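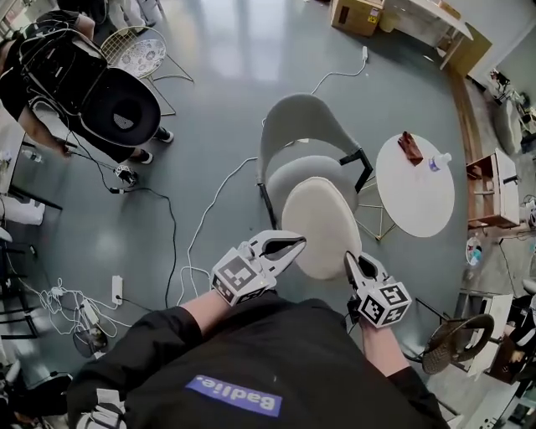

Hivwood Chair, Upholstered
Light grey curved backrest, oval off-white seat cushion, thin black metal legs. Suits meeting corners and waiting areas. Stackable: no. Armrests: no. Stock: 4.

Companion items
Round side table, white top, gold-colored wire base. Stock: 2.
White wire chair, supplied with round seat cushion in blue floral print. Stock: 4.

All items ship assembled. Use felt glides on hard floors. Wipe metal parts with a damp cloth; do not use solvent on upholstery.
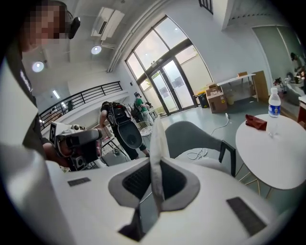 Ondholm Furniture / Contract Seating Department

Viewing is on the mezzanine level, by appointment. Lead time for items out of stock is 7 weeks. Orders and fabric samples: Atieno Swai.

Prices revised February 9, 2025.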